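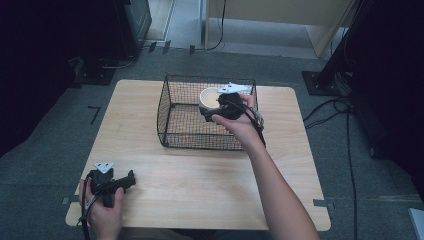

I went to the open day at the Bristwood training center on 12th December. My niece has been asking about modeling classes since May, and I said I would look at a few schools before anyone in the family paid a deposit. Bristwood was the second one on the list.

Doors opened at 10. Sabina Kodikara, the head of training, met us at the front desk and gave each family a printed schedule. The first hour was a talk on what the school does and what it does not do. Bristwood teaches runway, photo posing, commercial acting and audition skills. It also has a small agency side, but finishing a course does not get you signed. She said that twice, and I was glad to hear it.

The beginner course runs 12 weeks, one evening a week, and costs 500 dollars. That covers the classes and one photo session. Prints are extra. There is a longer program for 2,000 dollars that adds acting and a showcase at the end. You can pay monthly for the long one but not for the short one.

After the talk we sat in on a runway class taught by Tharindu Herath. He had the students walk to a mark, stop, turn and walk back, over and over, with no music. Most of the corrections were about shoulders and where to look. One girl kept speeding up on the way back and he had her do it again until she slowed down. It was less glamorous than my niece expected – she liked it anyway.

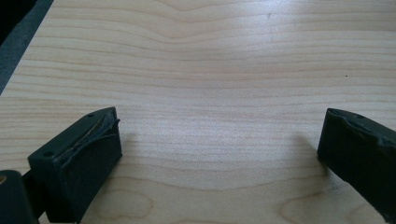 Light wood grain, seen up close.

The acting class was in room 123, down the hall. Severyn Shevchuk teaches it and runs it like a real audition. Students say their name, read a short script for a commercial, and then read it again with one change. Visitors were allowed to try. My niece read for a travel ad and forgot the second line, so he let her start over.

I asked him how much work his students find. He said some book local print jobs in the first year and plenty book nothing. He also told the parents to keep 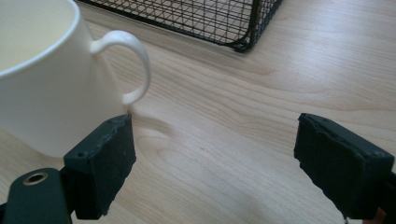 a written record of every fee, and to ask any agency what commission it takes before signing.

Lunch was sandwiches in the lobby. The last part of the day was a question session with Kasun Thambiah, who handles bookings. He went over work permits for minors, what to bring to a casting, and why plain snapshots are fine for a first submission. Parking is tight, so use the lot behind the building. The next beginner course still had places when we left, and I took a form home.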